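Esora 手工浓缩洗洁液 柚子皮款

先说一句，这一页是我自己写的，没请人润色，啰嗦的地方大家担待。店里的东西不多，每一样我都想多讲两句，洗洁液尤其想讲，毕竟我自己家厨房用它用了好几年，从最早那个会分层的版本一直用到现在。

Esora 这个牌子是 Gönül Yalçınkaya 做起来的。她原来在 Pellville 开一家小面馆，每天洗碗洗到手指开裂，后来干脆自己动手配。我第一次去她那儿是十一月，后厨冷得要命，她端了一锅刚用完的炒锅出来，油都结白了，挤了一点点洗洁液下去，我们俩就蹲在水槽边上看。那天我带走了两瓶，回家路上还在闻自己的手，柚子皮的味道，带一点点苦，很舒服。

说到味道，很多朋友下单前都会问：到底香不香？我的回答是，洗的时候香，冲完就没了。我自己很怕那种洗完杯子，第二天喝水还能喝到柠檬味的东西。这一款的香气来自冷压柚子皮油，加得很克制，碗沥干以后凑近了闻，我是闻不出来的。鼻子特别灵的朋友可以选无香款，配方一样，只是没有皮油，泡沫稍微细一点。

浓度要认真讲一下。它是浓缩的，真的不用挤很多！我见过我妈用，一挤就是一大圈，泡沫漫到台面上，冲了半天还是滑的，然后打电话来跟我抱怨说不好冲。正常一池碗，按一下泵头就够。要是习惯先兑水，我的比例是一份原液兑七份水，装在旧的按压瓶里放水槽边，两三天用完再兑新的，兑好的别放太久，尤其是夏天。

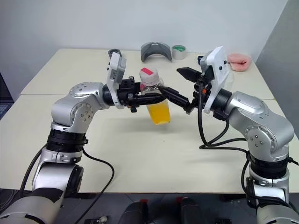
再说它能洗什么。碗盘、玻璃杯、不锈钢锅，这些都没问题。不粘锅也可以，配软海绵就行。铸铁锅我个人只在油实在太厚的时候才用一点，冲净以后马上烘干，再薄薄抹一层油。木砧板可以洗，但别泡着，洗完竖起来晾。银器和没上釉的粗陶我不建议用，粗陶会吸，吸进去就很难赶出来，我有一只很喜欢的茶杯就是这么毁的，到现在还心疼。

有人拿它洗水果，这个我们没有做过对应的检测，所以我不推荐，水果请用清水多冲几遍。也有人问能不能倒进洗碗机，千万不要！泡沫会从门缝里往外冒，我邻居试过，拖地拖到半夜。

手感方面，我是容易起皮的体质，冬天不戴手套洗碗，用普通的洗洁精指关节会发紧。换了这一款以后好很多，不过洗完我还是会擦护手霜，皮肤这种事每个人不一样，手上有伤口或者正在过敏的朋友，老老实实戴手套比较好。配方里有甘油，也有一点燕麦提取物，表面活性剂以烷基糖苷为主，完整成分印在瓶身背标上，介意某一种成分的可以先来信问我，我把背标拍给你。

关于颜色，每一批都会有一点差别。我们不加色素，深浅跟皮油的批次有关系，有时候偏淡，有时候偏浓，放在窗边久了也会慢慢变浅。去年有位客人一次收到两瓶，颜色对不上，以为其中一瓶坏了，其实是两个批次混着发的，后来我发货都尽量挑同一批。天冷的时候液体会变稠，甚至有一点浑，搬到暖和的房间里放一晚上就好了，别用开水去烫瓶子。

包装是大家意见最多的地方。泵头要单独买，我知道这有点烦，但泵头可以一直用，没必要每瓶都配一个新的。现在的泵头是 Jayasinghe 做的，弹簧比以前那款硬，一开始会觉得有点费劲，用几天就顺了。第一次装好要空按几下才出液。旧泵头别扔，拧下来泡温水，里面的残液冲掉，装到下一瓶上接着用。

运输漏液的事，我也老实交代一下。以前确实漏过，有一阵子几乎每个礼拜都收到照片，箱子底下黏糊糊一片，我看了头都大。后来帮我打包的 Getsemaní Camacho 想了个办法，瓶口先缠一圈封口膜，再套一层可以回收的纸袋，瓶子和瓶子之间塞碎纸，漏的就少多了。万一你收到的还是漏了，拍一张开箱的照片发来，补发或者退款都可以，不用把黏糊糊的瓶子寄回来。

规格和价格

柚子皮款，单瓶 34 元。
无香款，单瓶 34 元。
泵头另购，颜色随机，可以留言，我尽量挑。
满 128 元包邮，偏远地区下单前先问我一声。

补充装这件事一直有人催，我也想做！Zillosent 那边在帮我们试一种大袋子，试了好几轮，封口总是不太理想，倒的时候会顺着袋子往下流。上个版本我自己在家试，倒了一台面，擦的时候倒是顺便把台面洗得挺干净。等做好了我会第一时间放到这一页上来。

保存和使用期限

没开封的放阴凉处，开封以后最好半年内用完。我们用的防腐体系比较温和，开了放一年两年，味道会变闷，那时候就别拿来洗碗了，刷刷地漏、洗洗抹布还是可以的。放在小朋友拿不到的地方，柚子味对小孩来说真的很像饮料。不小心进了眼睛，用大量清水冲，不舒服就去看医生。

最近的评价里，回购的朋友有 50 多位留了言，我每条都看了。夸得最多的是去油，吐槽最多的是泵头。还有一位客人说他专门拿来洗画笔，油画笔，洗得比他之前用的皂还干净，这个我没试过，有画画的朋友试了请来告诉我。

下单以后一般隔天发货，碰上我去 Pellville 拿货会晚一点，我会在首页挂通知。下午三点以前的留言当天回，晚上的第二天早上回。想要小样的，在订单备注里写“小样”两个字，手边有就给你塞一支。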